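To: Plukora users list
Subject: Re: Lens calibration step in Plukora, and the fisheye mask

Last updated: August

The Daltaser integration group wrote:
> After moving to release 2 of the toolchain, our pose tracking
> loses its lock when the gripper comes close to an object. Wide
> views of the room track well. We have calibrated the lens again
> and the error is unchanged. Is the default mask still correct
> for the hand-held tool? We have 2,632 recordings waiting to be
> processed and would prefer not to run them twice.

The maintainers at Bellham thank the Daltaser group for this report. We have reproduced the fault and can offer a correction that does not require new recordings.

The tracker selects corner points across the whole image and assumes that they belong to a room that does not move. Points on the fingers and their mounts break this assumption, as they travel with the camera. In a wide view the room supplies enough good points to outvote them. At close range it may not, and the solver then reports that the camera is standing still while the operator is moving toward the object.

Release 2 ships with a mask drawn for the older Treloar mount. It covers the black border of the lens and the lower part of the fingers. It does not cover the white mounts, whose dark screw holes against a light surface are the kind of point the detector favors. The view below, with the jaws open toward a bag on a chair, shows how far the tool extends into the usable area. Plain walls such as the green and red ones add very few points of their own, so the mounts carry more weight than they should. 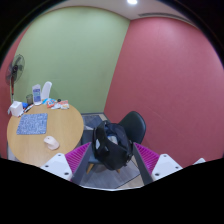

Recommended procedure

1. Open the mask editor and load one view with the jaws fully open and one with the jaws closed. The mask must cover the fingers in both positions.

2. Extend the mask over both white mounts and over the small white part near the right border. Add a margin of 30 pixels on all sides.

3. Leave the lens model as it is. The strong outward bow of straight lines is handled by the fisheye model, and a second calibration will not help with this fault.

4. Set the minimum number of room points to 165. Below that number the tracker will mark the segment as uncertain and will not return a false pose.

5. Run the tracking stage again. The earlier stages may be kept, including time alignment and finger width.

Users who train policies from these recordings should note that the mask for tracking and the mask for training are separate files. The fingers should remain visible in the training images. Please do not copy the new tracking mask into the training folder.

A corrected default mask will be included in the next release. Until then, groups using the Treloar mount should make no change. Reports of lost lock after this procedure should be sent to this list with the tracker log attached.

Plukora maintainers
Bellham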